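Plastero Tabletop Relief Kit: Build a Watershed at Home or in Class

Posted 8/2/19 by the Plastero workshop

Print this page | E-mail this page

We've wanted to put together a proper relief model kit for a long while now, and after a good many trial batches (and a very dusty August last year) the Plastero Tabletop Relief Kit is ready to go out the door. It's meant for anyone who has ever looked at a contour map and wished they could run a thumb along the ridge.

The landscape you build is the Utmont valley, which we made up from several mountain streams we're fond of. The river is called the Allora, and it drops out of a high bowl, squeezes through a narrow gap, and spreads into a wide, lazy floodplain at the bottom. Kinnear Peak, at 3380 feet, is the highest point on the map.

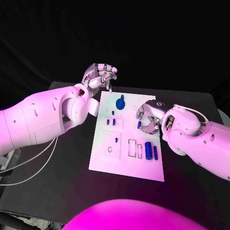 Each kit comes with 91 pre-cut contour layers, numbered on the underside, along with two bags of casting plaster, a mixing stick, a soft brush and a printed map. You stack the layers, glue as you go, and then brush the plaster over the steps until the slopes run smooth. Please do take your time with the gap, where the layers are thin and close together and it's easy to get one turned around!

Plan on roughly 2 hours for the stacking. The plaster wants to be left overnight, and longer if your weather is damp. Once it's fully hard you can seal it with any clear outdoor varnish, and after that you can trickle water from the top of the bowl and watch where it gathers.

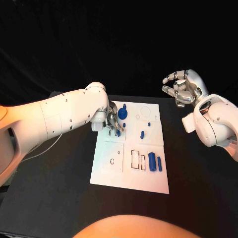
Paint is not included, as people have such different ideas about color. We like plain greens and browns ourselves, but a blue-to-white scheme for elevation looks lovely too.

Replacement layers are available if one gets bent or lost, so just tell us the number.

Reader comments

ridgewalker: Finished ours over the weekend. The floodplain is the best part, the water really does wander. Went through both bags of plaster and could have used a bit more.

MapsAndMud: Does the varnish need two coats? One coat left a soft spot near the river mouth on mine.

Plastero workshop: Two thin ones, yes, and let the first dry completely.

tj_in_the_hills: Any chance of a coastline kit next?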